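**Community kitchen reopens Wednesday after cutlery sort-out**

The shared kitchen at Rengifo House opens again for evening meals on Wed 26 August, after a short break to go through its drawers and replace worn utensils.

Residents asked for the work in June, when the old drawers had become too full to close. The house set aside $2000 for the kitchen and has spent $1700 so far, most of it on plumbing under the sink.
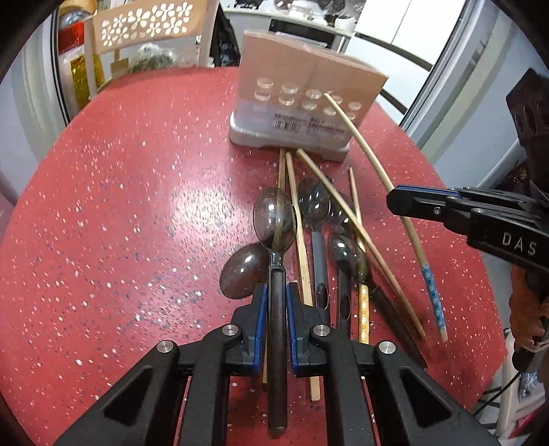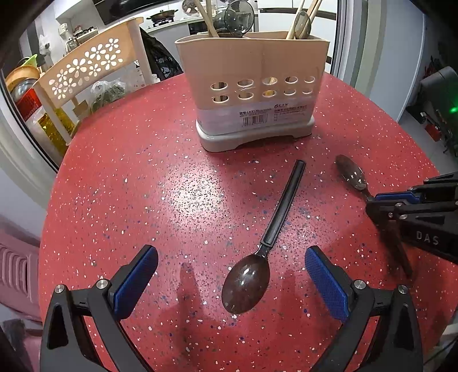
Spoons and chopsticks on the red table, and the beige utensil holder with its oval holes.

Walter Villca, who runs the meals program, said spoons and chopsticks had been kept in 2 different drawers and ended up mixed together anyway. From now on, everyday cutlery will go in open holders where people can see it – one for eating, one for cooking.

"People were bringing their own spoons from upstairs," Villca said. "Then those got lost too."

Meals are served to groups of up to 16, and diners will still be asked to wash what they use. Anyone missing a spoon or a pair of chopsticks can look through the unclaimed pieces before the first dinner. Whatever is left will stay with the kitchen.

Percy Betancur is cooking on opening night. The menu is rice, greens and a chicken stew, with a version without meat. Sign-up is on the sheet by the front door.

The remaining money will go toward new shelves – Wilson Puma is collecting prices and will share them at the next house meeting.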